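Re: [helmy-allotments] Seed swap – what to keep things in?

On the evening of the last meeting, a member wrote:
> Does anyone have a good way of storing saved seed over winter?
> Mine went mouldy in jam jars and I lost all the runner beans.

Sorry to hear about the beans! I lost a whole year of peas the same way, so you have my sympathy. Paper envelopes are what saved me – the seed can breathe, and you can write the variety and the month on the front. Then the envelopes stand upright in a low plastic bin with a straight rim, a bit like this:

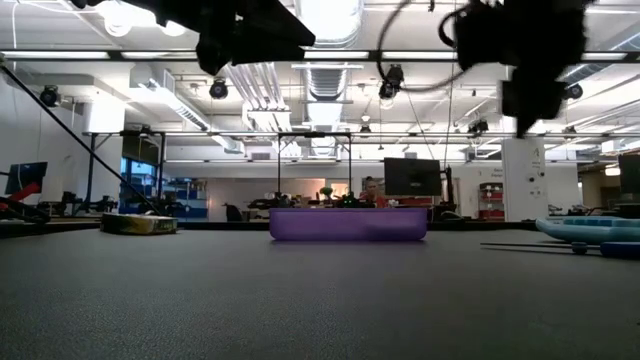

Purple bin, at the back of the table.

Mine lives in the hall cupboard, well away from the boiler. I leave beans in their pods until they rattle, then give them another 10 days on newspaper before they go anywhere near an envelope. Squash seed wants longer than you'd think.

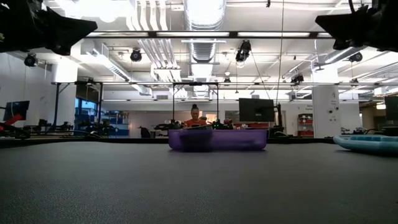

Tomatoes are fiddlier. I let the pulp sit in water for 2 days, rinse it through a sieve and spread the seed on a plate (kitchen roll sticks to everything, don't bother). I've got 364 Verkex seeds left over from last year if anybody fancies trying them, they crop early and don't mind a wet May.

Shall I bring them to the swap? I can be at the Jirkisero Road gate by 10.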